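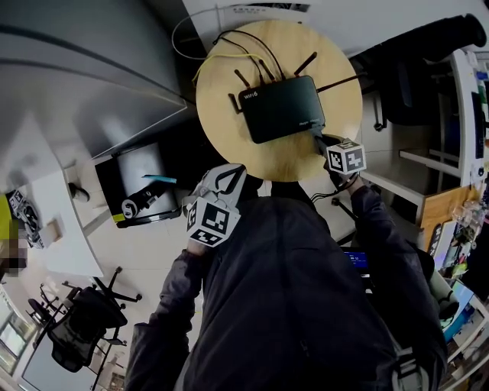
Teaching by hand: is it worth the bother?

Several of you wrote in after the May issue asking whether we had changed our minds about hand-held grippers. We have not, or not much. But Idrisa Kirui spent a morning with the people at Siltholm who are putting together a set of household and office jobs for robots to learn from, and what follows is drawn from Idrisa's notes and my own grumbling.

The job under way was cabling at a router. You take a gripper in each hand, you work at the router and its leads as you would with your fingers, except that you may only use the jaws, and the whole thing is recorded. Do it again. Do it again. The Siltholm target is 1,000 good runs for this one job, and on the day of the visit they had 42.

Malte Steinbach, who runs the sessions, makes the usual case for doing it this way. A person holding the tool is quicker than a person steering a robot arm from across the room, you don't tie up an expensive arm, and you can carry the kit to any table you like. I accept all of that. Remote control is slow, and anyone who has tried to pick up a loose cable with a joystick will know the particular misery of it.

My trouble is with what comes after. A human wrist does a great many small clever things that the owner of the wrist never notices. You feel a plug catch and you ease off. You lean your whole body over the table to get the angle. None of that is bound to be in the recording, and an arm bolted to a bench can't lean. Stella Okoth, who does the training at Wanyama with recordings from several groups, told me they throw out 14 runs in every hundred before they start, mostly because the arm could not reach where the person's hand went. She thought that was a decent figure. I thought it was rather a lot of somebody's mornings.
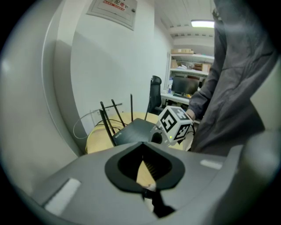 Router work at Siltholm, from one of the grippers. The patterned cube is used for tracking the hand.

Then there is the matter of cables. They are a fair test, I'll give them that, and a much better one than the coloured blocks we have all been shown for years. A lead never lies the same way twice. But that is exactly why I would like to see the same job done on a different table, in a different building, by someone who has not done it forty-odd times already. Malte says this is planned, with Nonthorpe down as the second site. Plans of this sort have been down for a second site before.

Idrisa had a go and was humbled. By the fifth try the jaws felt natural enough, but it was hard not to start doing the job the way the tool likes it done, which may or may not be the way a robot should. Simão Nogueira, who was on the other pair of grippers that morning, said everyone drifts like that and he can tell who made a recording from the first few seconds. I would want to know whether the robot ends up learning the job or learning Simão.

We have asked Siltholm for two things: the share of runs a real arm can copy without help, and the result on a router it has not met before. Malte has promised the first. If the second turns up as well, I will print it here whichever way it goes.

Readers with their own numbers from hand-held or remote sessions, good or bad, are welcome to send them to Mercy Mosoti at the usual address. Please say how many runs you threw away.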